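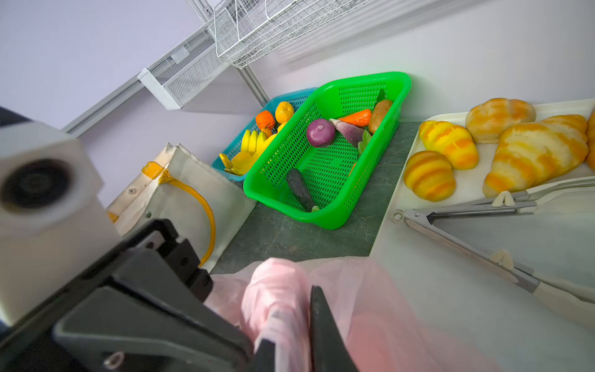 Section 6: Setting up your scale and your shopping list

Print this page | E-mail this page

If you've followed along through Section 5, your Golob kitchen scale is out of its wrapping, it has batteries in it, and it's sitting somewhere flat. Good! Now we get to the part I like, where the scale starts talking to the Jukwood list on your phone and you can stop writing "onions??" on the backs of envelopes. Set aside half an hour the first time. I did mine at 6 in the morning with a cup of coffee, before anyone could come in and put a cereal bowl on the plate.

I'm using the older model with the round button on the front. Owners of the flat one can do everything below, but wherever I say "button" you want the little house symbol on the touch strip.

6.1 Zeroing the scale

1. Take everything off the plate, including the plastic film if it's still on there (mine was, for weeks).
2. Press the button once and let go. The display shows four dashes.
3. Keep your hands off the counter until the dashes turn into a zero.
4. Put on something with a known weight. A fresh, unopened bag of sugar is fine.
5. If the reading is off by more than a hair, hold the button until CAL blinks, take the sugar off, and go back to step 3.

Note: a rubber mat under the scale will throw the reading off. So will a wobbly table. I fought with mine for a whole evening before I slid it a foot to the left, and after that it behaved.

Caution: don't store anything on the plate between uses. The sensor gets tired under a steady load, and a tired sensor can't be fixed at home.

6.2 Pairing with the list

1. Open Jukwood on your phone and tap the gear.
2. Tap Add a Scale. Your phone will ask for Bluetooth permission, so say yes.
3. Hold the button until the display shows PR.
4. Type in the pairing code. Out of the box it's 141 on every scale, and you should change it as soon as you're connected.
5. Wait for the beep. Give the scale a name you'll recognize. Mine is just "Kitchen," nothing fancy.

If you get error 19, the scale is already paired with another phone in the house. Go find that phone, open the same screen, and tap Share – don't tap Remove, or you'll lose whatever weights it's been keeping.

Caution: change the batteries before you pair, never during. A scale that loses power halfway through can lock itself up, and then you're into the reset procedure in Section 9, and I wouldn't wish that on you.

6.3 Building your item list

Okay, so this is the long bit. Jukwood comes with a starter list, but it was plainly put together by somebody with a different kitchen from mine. There are four kinds of vinegar on it and no potatoes. I'd clear it and start over.

1. On the main screen, tap and hold Starter List, then choose Clear.
2. Start with the stuff you buy every single time. Don't go hunting through the cupboards yet.
3. For each item, pick By Weight, By Piece or By Pack. Carrots and onions I do by weight, garlic by piece, pasta by pack.
4. Set a low mark, meaning the point where you'd like the item to hop onto your shopping list by itself.
5. Leave the high mark blank for now. You can fill it in after a month or so, once you've seen how fast you go through things.
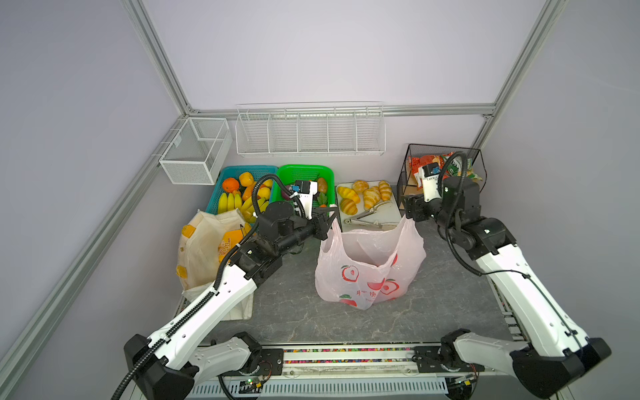

A word about low marks, because I got them badly wrong. I set everything generously, figuring more warning was better, and the very next morning my phone told me I needed just about everything in the house. Start stingy. If you run out of something, nudge the mark up a little, and within a few weeks the list settles down and sounds like you.

Note: By Piece only works if the pieces are close to the same size. It's great for eggs and hopeless for squash. The scale weighs one, divides the total by that, and hopes for the best, so if you hand it one giant squash and a bunch of babies it'll come up with some very odd numbers.

6.4 Teaching it your containers

You don't want to empty a basket every time you weigh what's in it, and you don't have to. The scale can remember what the container weighs and take that off for you (the manual in the box calls this "stored tare," and spends a single line on it).

1. Put the empty container on the plate.
2. Press the button twice, fairly quickly.
3. In Jukwood, tap Save Container and give it a name. Color plus job has worked well for me, like "green roots" or "blue fruit."
4. Fill it, put it back on the plate, and choose that name from the list.
5. Check that the weight looks sensible before you tap OK.

The memory slots are numbered, and you can jump straight to one by typing its number on the Containers screen. My bread tin weighs 673 grams empty, and I know that by heart now because I saved it wrong so many times. 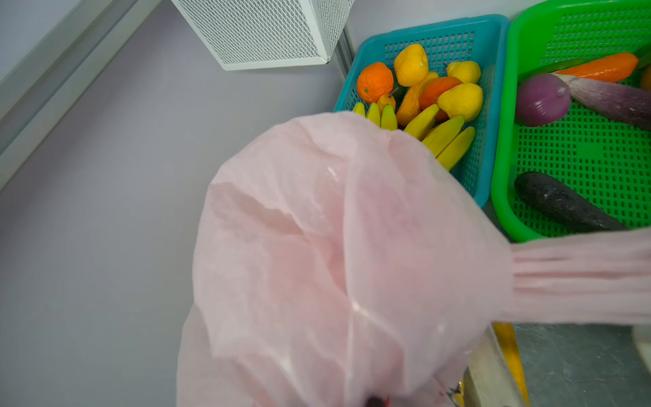
A pink plastic bag in front of a blue basket of artificial fruit.

Thin bags hardly weigh anything, so skip saving those. Just weigh the produce bag and all. For heavier shopping bags, or anything with a stiff bottom, it's worth saving one.

Caution: make sure the container sits fully on the plate and isn't leaning on the wall or the toaster. Wide baskets are the worst for this. If yours hangs over the display so you can't read it, press the button once to freeze the number, lift the basket off, then look.

6.5 Unpacking day

Once everything's set up, coming home from the store goes like this:

1. Open Jukwood and tap Unpack before you take anything out.
2. Weigh your loose produce first, one kind at a time.
3. Tap each packaged item as it goes on the shelf. No need to weigh cans.
4. Tap Done. Anything you bought comes off the shopping list.

I try to put the heavy things in the bottom of the bag at the store, which means they come out last, which means I'm weighing potatoes right at the end when I'm sick of the whole business. So lately I pack one bag with nothing but the By Weight items and start with that. Much better!

If you forget to tap Unpack, the list will still be waiting for you, but you'll have to tick the items off by hand. You can't go back and start an unpack for earlier in the day. I've asked for that at the Odmont store where I bought mine, and they said they'd pass it along.

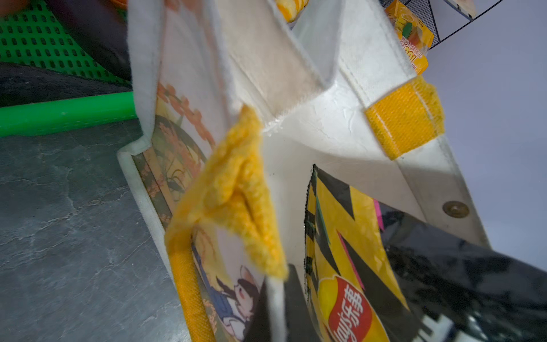

One reader in Jirnham wrote to say that step 2 drove her up the wall until she switched the scale to Quiet, under Settings, then Sounds. She gets through the onions without a beep after every one, and the weights still save. She also wanted to know if two people can unpack at the same time on two phones.

They can, as long as only one of them is using the scale. The other phone can tap in the packaged items. Both phones need to be on the same list, so check the name at the top of the screen before you begin, and let the person with the scale be the one who taps Done.

Next up is Section 7, sharing your list with the rest of the household.

Shares: 19 | Comments: 6

Contact | Copyright, all rights reserved | Back to top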